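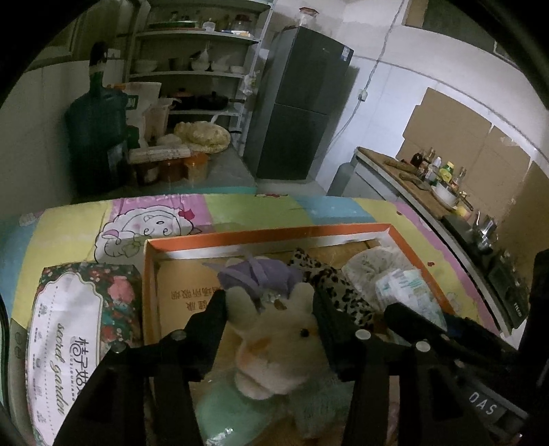 Plush toy between the fingers, cardboard box on the patchwork cloth.

Projects > Jurora > Gallery

Collecting the Everyday: A Gallery from the Jurora Sessions

Posted in: Robot Learning, Behind the Work

Welcome, and thank you for stopping by! I have been promising a page like this ever since September, when Kumudini Biswas asked me (very kindly, and more than once) when people outside our little group would get to see what we do all day. Jurora is our collection of hand-recorded examples for teaching a machine to pick things up and put them down again, and the goal is 4,000 of them, all done by people, with a gripper in hand, in the sort of rooms where people cook and tidy.

I opened the page with the toy because I am fond of it – those upright ears, that pale muzzle pointing down – and because soft things are where our learning system still has the most growing to do. A rigid cup is the same shape every time you come back to it. Plush gives under the pads, and the model has to learn how far to close from many, many grasps that a person was happy with.

The box deserves a line of its own, I think. There is purple fabric with ribbon-like strips just behind the ears, a leopard-print cloth running off toward the back, and other folds of cloth close by, and Oluf Zoëga would happily spend a whole afternoon on nothing but boxes like it. His view is that a system raised on one object in the middle of a bare table will be lost the first time it meets a drawer, and after a good deal of friendly arguing I have come around to it.

And then the table cover, with its cartoon sheep and that red bow! Fatima Fourie, who looks after our labels, is a great believer in busy backgrounds. She keeps up to 80 examples from any one setup and then asks for a different surface, which can feel fussy at the end of a long day, but the Tanus model we train on these recordings has been much steadier with patterns since she began insisting.

Teresa Malinowski is sorting the next group for the gallery, mostly kitchen things, and I will add them as she finishes. If you would like to know how we write our labels, leave a note and I will pass it along to Fatima.

10 shares | 2 comments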